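### 3.2 The desk setup

I went back and forth on how much to say about furniture in a paper about handwriting habits, and then I gave in, as the furniture kept coming up in the interviews. Of the 17 home learners I visited in Plitville, most wanted to show me where their brushes live before they'd show me a single character! So this section is about storage -- the rack, the cup, the mat -- and how people lay them out.

The typical rack is a small wooden one with two posts and a crossbar, and the brushes hang from it by their loops with the tips down (Figure 4). Aldana Medina, my co-coder, calls these "parlor racks," and I've kept her name for them in the tables. 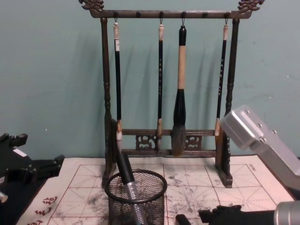
**Figure 4.** Hanging rack with four brushes and a mesh cup, set on a grid-printed practice mat.

What surprised me was how often a second home for brushes turned up next to the first. People would hang the ones they were proud of and drop the everyday one in a cup, where they could grab it without reaching past the others. A learner in Hastia told me her rack was "for Sundays." I coded this as split storage, and I'll come back to it in Section 4 when I get to practice time.

The mats were less varied. Nearly everybody liked a printed grid with the dashed guidelines inside each square, and the few who had moved on to plain paper still kept the old mat under it (Ross, my pilot site, was the exception). I didn't record mat size in the first visits -- my mistake, and it's fixed in the May round.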